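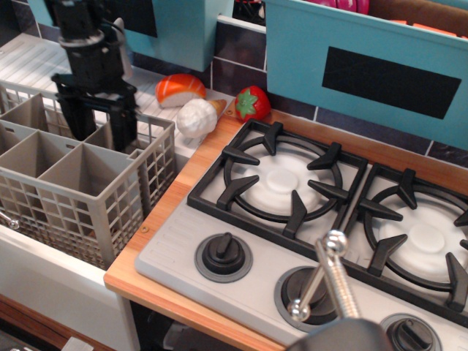
A utensil basket, with its compartments.

15 comments | 238 shares

I have been married long enough to know there are two kinds of people, and that they marry each other. One puts forks in tines up. The other goes in afterward and turns them over.

I am the second kind. My wife says this in the voice other women use for "he gambles."

Her brother-in-law, Balakrishnan Pai, takes her side, but he also rinses a plate until you could perform surgery on it and then washes it. Ask him what the machine is for and he says it's for the plates. My old neighbor Zhenhua Tan used hers to store cereal bowls and did everything in the sink, and I never heard a raised voice from that house.

I used to think the fight was over clean forks. The forks come out fine either way. What we are fighting about is whether a chore belongs to the person who did it or the person who would have done it better. I have spent years believing the second thing, and what it has earned me is every chore.

So in July I quit. She loaded, I sat down. There was a mixing bowl lying over the whole top rack like a sea turtle. I read the same page of the paper four times - I couldn't tell you what it said, something on zoning.

I lasted until she went up to bed. Then I moved the bowl, and while I was down there I did the forks.

She knew by breakfast. She says she can hear the rack roll from upstairs, and that she lay there waiting for it.

Posted 11/12/20
Contact | Copyright Mirkow | Back to top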